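Home | Projects | Reports | Partners | Contact

Print this page | E-mail this page

Household Handling Kit: progress report to the Flotby fund
11 Nov 2022
By Lucrezia Sorrentino

This report covers the period since June, when the fund agreed to pay for our review of the Inik hand-held gripper kit. The question you asked was whether a small group with modest money could use the kit to record household chores well enough to train a robot arm on them. My answer so far is yes for laundry, maybe for dishes, and please don't ask about fitted sheets.

We have 2377 recordings. The target for this stage was 1000, so I would enjoy the moment more if Remo Leone hadn't gone through them and thrown a good many out. His rules are strict. A recording goes if the fingers leave the view for more than a moment, if the garment is dropped and picked up by hand, or if the person holding the gripper stops to answer the phone. The last rule was written for me.

Most of the work since the summer has been in bedrooms, on unmade beds with whatever clothes happened to be lying there. Gianni Rinaldi wanted a clean table and one gray towel. We tried that for a while and got beautiful recordings of a gray towel. The arm at Cliltton then met its first pair of pants and behaved as if it had been handed an octopus.
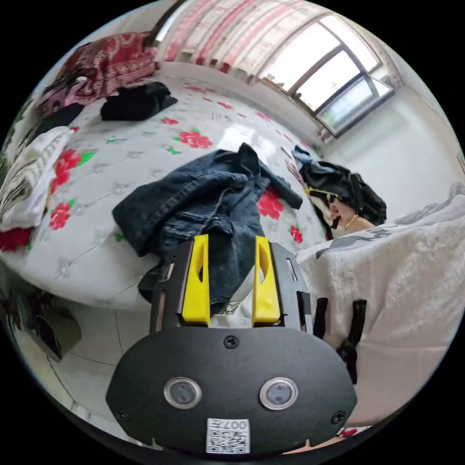

Gripper 007 reaching for a pair of jeans on a flowered sheet.

Jeans remain the hardest item on the list. The seams are thick, the legs go their own way, and the yellow fingers like to close on one layer when you wanted both. Nives Colombo has found that going in at the waistband, low and slow, gives the best grip. She has written this up as a one-page guide, and new people now get usable recordings on their first afternoon.

As for the kit itself, the fingers have held up well. The supplier's setup manual has not. It runs to 70 pages, of which 2 deal with setup, and they disagree with each other about the order of the steps. Tiziana Valentini phoned Inik and was told to follow the second one. The weight is fine for half an hour and then becomes a topic of conversation — we now swap hands and swap people, and the later recordings are steadier for it.

We also borrowed the rival Jurić kit for comparison. It is lighter and the grip is softer, but it lost track of its own position whenever we worked close to a plain white wall. Houses have a lot of those. I don't recommend switching.

Spending is on plan except for batteries, where I guessed badly. I would like to move the unspent travel money across to cover them, and I need your written approval for that before we order more. The next stage is socks and kitchen towels, followed by a second trial on the Cliltton arm using only the recordings Remo has let through.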